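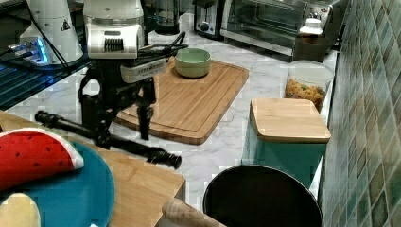
Sheet 59, page 2 of 4

KITCHEN COUNTER CHECK, Parkley, unit 235
Checked by: Masaru Oshima. Date: 11/07/2021

Cutting board, bamboo: OK. Juice groove needs a proper scrub, whatever the last sheet claims.
Bowl, pale green: empty. No chips reported. I would still run a finger around the rim.
Toaster and toaster oven: crumb trays "cleaned in January." Doubtful. Pull both.
Blender: jar on base. Unplug before washing. I have written this before.
Cereal canister: lid on. No fill date, so how does anyone know it's fresh?
Counter: PASS, for now. Recheck by H. Oshima.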